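Thread: Ridged pads or flat pads for small stuff?
Board: End effectors and handheld collection

torque_wrench_tom
Posted 9:14 pm

Trying to settle on finger pads before I order a batch. We've been running the Plendby flat silicone ones and they're lovely on boxes. On anything smaller than a grape they behave like two bars of soap having an argument. Anybody gone ridged and regretted it?

mildlycalibrated
Posted 9:31 pm

Ridged here, no regrets, one caveat. Ridges have valleys. If your part is thinner than the valley, congratulations, you now own a very expensive comb.

sadservo
Posted 9:40 pm

Disagree. Valleys are where the part self-centers. I did 500 picks on M3 washers with the Furnier ridged set and dropped 9. The flat set on the same washers I stopped counting, out of respect.

mildlycalibrated
Posted 9:52 pm

Washers are flat and want to be picked up. Try something with a personality.

pickandplacebo
Posted 10:20 pm

OK, I've been doing exactly that this month, so let me ruin everyone's evening. 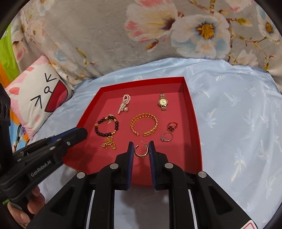
Pad choice matters less to me than approach angle, and jewelry is what convinced me. With parallel fingers you get one clean direction per object and the object picks it. The little gold hoop at the front of the tray is the mean one. It's an open C with a thin post sticking up, so there's a polite way to close on it and several rude ones. I come in with a finger on either side and squeeze slowly on the textured band, never the post. The blue ridged pads seem to like the beading. The watch I consider a rest break. The silver ring with the tiny stone I consider a personal enemy.

sadservo
Posted 10:26 pm

So ridges help. Thank you for your support.

pickandplacebo
Posted 10:33 pm

They help on the hoop. On a smooth ring they touch at a couple of ridge tops and the ring swivels like it's looking for the exit. I'd take a flat pad for that one.

torque_wrench_tom
Posted 10:41 pm

Great, so the answer is both. My budget is thrilled. Has anyone tried the Xie swap-on tips?

gantry_lurker
Posted 11:05 pm

Yes. 30 seconds to swap, plus however long you spend under the bench looking for the clip. Grip was fine. Mine started peeling at 2000 cycles.

mildlycalibrated
Posted 11:12 pm

Grevier does a pad that's ridged at the base and flat at the tip. Ugly, costs too much, I use it every day.

torque_wrench_tom
Posted 11:20 pm

Ordering one pair. If it can't hold an earring I'm mailing it to you.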